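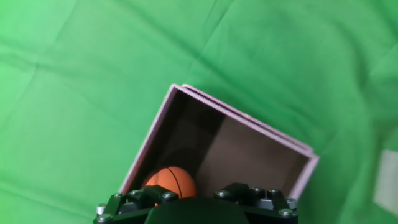 Skutham Youth Music: where we've got to by the end of February

Hi all, it's been a busy stretch so I'll try to keep this to the stuff you asked for (and a bit you didn't, sorry!). The drum and bass guitar sessions are full, and 124 young people have signed up since the grant started. I was hoping for a hundred. The waiting list for drums is long enough that I've asked the Barthorpe Rooms for a second evening slot, and they're thinking it over.

The songwriting group is the one I'm happiest with. Saoirse Ní Mhurchú took it over from me before the holidays and they now have 17 finished songs, all demoed, a few of them really good. One is nine minutes long and we're letting it be nine minutes long.

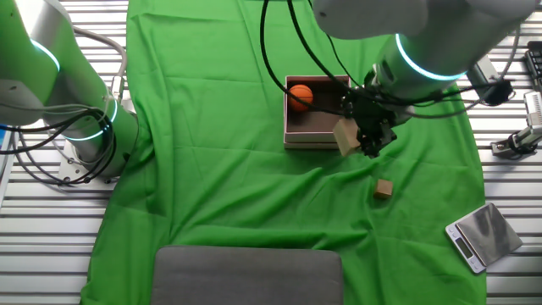
Are the kids keeping the rights to their own songs?
They keep all of them. We ask for permission to play the demos at our own events and that's the only thing on the form. Saoirse also ran an evening on splits and publishing, which got pretty heated when two co-writers found out they'd each been assuming 80 percent!

Money next. We've spent nearly $318 on drum heads and sticks, which is more than I budgeted, and the used PA from Tuncer came in under, so the equipment line is still okay. I'd like to move what's left of it over to tutor travel if you're fine with that. Let me know before I do the next spreadsheet. 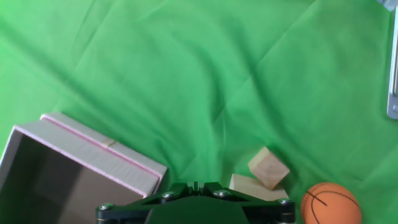
Green cloth with the gripper, top view.

The showcase is our big thing for spring. We have 3 bands ready to play a full set, plus a string of solo singers, and the Plukska has offered us its small stage with a sound engineer thrown in. Doors would be at 6:30 p.m. so the younger ones can get home at a decent hour. I still need to sort out the running order, and two of the bands share a drummer,
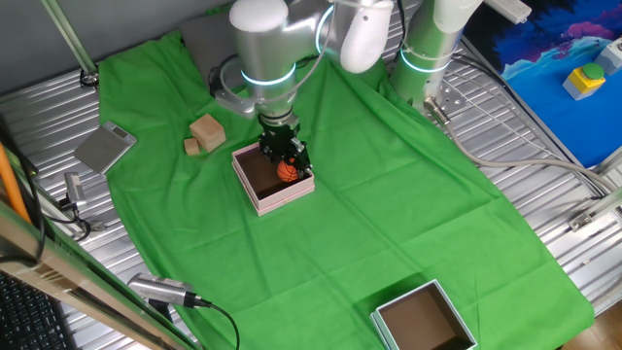 so they can't go back to back unless she gets a proper break in between. I'll send the set list once that's settled, along with the attendance sheets for the bass group, which I owe you from last time.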